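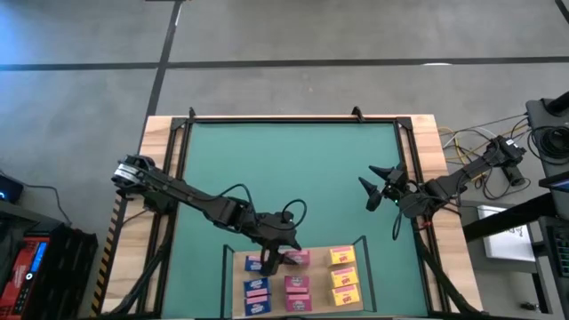 I went to the Senville open day for the shelves. The flyer promised a look at "the future of the small grocery display," and I have spent enough of my working life putting cereal on shelves to want to see what that future looks like and who is charging for it. It looks small, is my first finding. The layout that gets the most attention is a shallow tray with a light wooden base and clear sides edged in black, holding nine little boxes in three columns of three on a green tabletop. I had pictured an aisle. What I got would fit on my kitchen counter, toaster included.

The event ran on April 20, 2019, in the Nuvdale building out past the ring road. Parking was free, which I mention because nothing on the sign-in sheet said so and I fed a meter on the next street for no reason. Doors were supposed to open at ten. They opened at twenty past. There was coffee, and a printed plan of the rooms in which two of the rooms had the wrong names.

Our guide was Signe Sjöberg, who runs the display side and knows her subject better than the flyer does. She told us that the project, called Memgate, had worked through 3,664 layouts over the winter. I asked what counts as a layout. Swapping two boxes counts as a new one. So that number is a lot less impressive than it sounds on a banner, and to her credit she didn't argue.

Her case goes like this. Most small shops fill a shelf by habit. The big sellers go wherever the last person put them, the gaps get filled with whatever is open in the back, and after a week the shelf tells you more about the stock clerk than about the shopper. If you set it up first at small scale, you can try a dozen orders in an hour and keep the one that reads best from a few steps away. Fine. I have done the same thing with index cards on a table, and it cost me a pack of index cards.

Where I came around a little was color. We were asked to stand by the door, look at the tray, turn our backs, and say what we remembered. Everybody said blue. People remembered the color well ahead of the name, and hardly anyone in our group could put the names in the right place. When Sjöberg let us move a few boxes ourselves, most people grouped them by color without being asked. I did too, and was annoyed with myself, since I had gone in planning to group by type.

Still, remembering a color for ten seconds in a quiet room is a long way from buying a box on a crowded evening with a child pulling on your coat. I said so. The answer was that shop trials would come in August, in 6 stores. I asked which stores and was told the list wasn't settled. 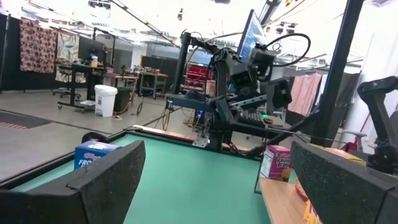
Do small boxes tell you anything about how full-size ones will sell? Only about the order they should stand in and how easily one is picked out from its neighbors; price, height off the floor and how fast the shelf empties all have to be tested in a real shop.

That is my summary of a longer exchange, and I think it's a fair one. The flyer should say it too.

The brands were ordinary supermarket ones. I saw Frosted Flakes and I saw Raisin Bran, the latter in a pink box that stood out far more than I'd have guessed. I have always thought of Raisin Bran as a quiet product, the sort people buy without looking. At that size, next to stronger yellows and oranges, it holds its own. I wrote that down, and it may be the only note from the day I end up using.

After the first hour the group split. Half went to see packaging samples, and the rest of us followed Lukian Ivanyshyn, who looks after the fittings: trays, dividers, shelf boards, risers. He is drier company than Sjöberg and I liked him for it. His view is that most trouble on a shelf comes from the fittings and gets blamed on the stock. A divider leans, the boxes behind it turn a few degrees, and from the aisle you no longer see a front, you see a corner. He passed around a divider from the Umali range and one from a cheaper line and asked which was which. I got it wrong. So did the man next to me, who sells them.

He also thinks clear sides are oversold. They look good on the first day and scratch by the end of the month, and then you have a cloudy panel standing between the customer and the goods. I asked why the display in the other room had them. "Because it's an open day," he said.

The part of his talk I'd have paid for was about headroom, meaning the gap between the top of the pack and whatever is above it. Shops squeeze it to get another shelf in. He wants at least enough room for a hand to go in flat and come out holding a box.
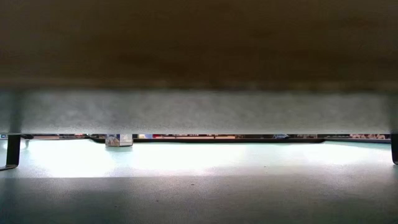

Take that room away and people drag the pack forward by its top edge, which bends the flap, and a bent flap gets left for the next person. He reckoned a tight shelf cost one store over 30 packs in a season, all of it sold off at a discount. I have no way to check that, and he had no paper on it, but it fits what I have seen in my own back room.

The last half hour was questions, most of them about price. A starter set of trays and boards comes in 3 sizes. The smallest costs more than I spend on fittings in a year, and the miniature boxes are extra. I asked if a shop could make its own boxes out of card and was told yes, a bit slowly.

So, would I go again? For Ivanyshyn, yes, and I'd skip the coffee. For the displays, I'd wait until the shop trials are done and somebody can show me sales figures in place of what a group of visitors remembered with their backs turned. I did move the bran when I got home. One shelf down, between two yellows. I'll leave it there for a month and see.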